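Feltport shared workshop – monthly walk-round, February

Status key: OK, FIX, ASK AGAIN. Comments are mine. I was handed last month's sheet with every line marked OK, so I went through it again from the top.

1. Exits and walkways
Front door opens fully: OK
Rear door opens fully: FIX. It opens if you lean on it. The last sheet called this "stiff but fine", and I'd like to know who tried it with an armful of timber.
Exit sign lit: OK
Aisle to the rear door clear: FIX. Two pallets. I was told they were only there for the morning. There is dust on them.

2. Fire
Extinguisher by the sink, gauge in the green: OK
Extinguisher by the spray booth: ASK AGAIN. Gauge is in the green but the tag has no legible date. A green needle doesn't tell me when anyone last serviced it.
Alarm test: ASK AGAIN. The log has 33 entries, all in the same pen and, as far as I can tell, the same sitting. I want to hear the bell myself before I sign this.
Oily rag can, lid closed: FIX. Lid was propped open with a paint stirrer.

3. Electrical
Panel door shut and labeled: OK for shut. The labels are another matter. Breaker 2 says "lights?" with the question mark.
Extension cords: FIX. One runs under the mat by the band saw. Take it up and put in a proper outlet – this has been "on order" from Skasteck long enough.
Outlet near the sink trips on test: OK, tested twice.

4. Storage
Heavy items below waist height: FIX. Somebody has put the vises on the top shelf again.
Shelf load label: ASK AGAIN. It says 200 pounds per shelf. It is handwritten and gives no source, and the brackets don't look like the ones in the catalog.
Storage containers closed when not in use: OK
Solvent cabinet locked: OK, though the key was hanging on the handle.

5. First aid
Kit on the wall and sealed: OK
Contents in date: FIX. The eye wash has expired. The Prernumine hand cream is in date, but it isn't a burn treatment, whatever the note taped to the lid says.
Phone number posted: OK

6. Paperwork
Accident book present: OK. No entries, which I don't believe in a room with this many chisels.
Asset list: ASK AGAIN. Item 869 is down as "ladder, Lý room". There is a ladder in the Lý room, but it has no number on it.

Not signed off. I'll come back for the rear door, the alarm and the extinguisher tag, and I'll bring my own flashlight.
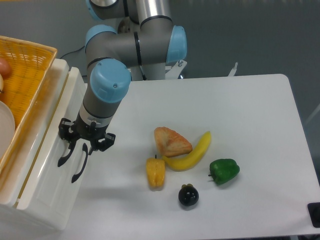 2 min read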